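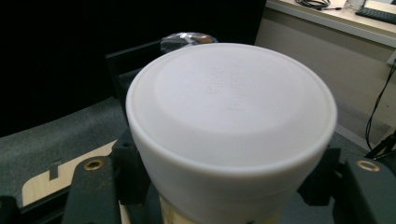 I've been meaning to write about our attempt at making yoghurt since October, when Marijke Brouwer came back from visiting her sister with a jar of starter in her hand luggage and far too much enthusiasm. I thought I knew what yoghurt was. You buy it, you peel it, you eat it over the sink. But I've now been making my own for the best part of six months and I'm afraid I've become one of those people who talks about it on the bus. I've also become a hoarder of tubs. Plain white round ones with a flat lid and a bit of a rim are my favourites, because they stack, and I can write the day on the top in wax pencil and rub it off again afterwards.

Marijke's method is very simple and she'll tell you it can't go wrong, which is a fib, as mine went wrong the first 2 times. You warm a big pan of whole milk until it's just about to climb out, then you leave it alone until you can hold a clean finger in it and count to ten without swearing. In goes a good spoonful of the old yoghurt. Stir, lid on, wrap the lot in a towel and put it somewhere it won't be knocked. I use the airing cupboard. Kenza Slaoui puts hers in the oven with only the light on and swears by it, and hers is thicker than mine, so draw your own conclusions!

My first go was basically warm milk with ideas. I'd been impatient and put the starter in too hot. The second was so sour that even my husband left it, and he eats pickled onions for breakfast. Then I bought a cheap thermometer from the hardware shop in Lusham (78p in the bargain bin, still going strong) and it's been fine ever since, more or less. Some batches are a bit stringy. I give those to the porridge.

What I really wanted to say is that the starter is now all over the place. Rattana Sitthichai has it, and she's passed some to Panya Onsri, who makes it with goat's milk and strains it through an old pillowcase (clean, she insists) until you can spread it on toast. Rattana stirs hers into a cucumber thing with mint and a lot of garlic, and I had three helpings at her house and was not good company on the way home. Montri says he prefers ice cream, but he had three helpings as well.

If you'd like some starter, I usually have a bit to spare after the weekend. Bring something small with a lid that fits, and please wash it properly, the last one smelt of curry paste. You'll need to feed it, or rather make a new batch, every week or so or it gets weak and sulky. Mine has survived a fortnight in the back of the fridge, but it took a couple of batches to forgive me.

Next month I'm having a go at soft cheese. Kenza has lent me her muslin and I've got lemons.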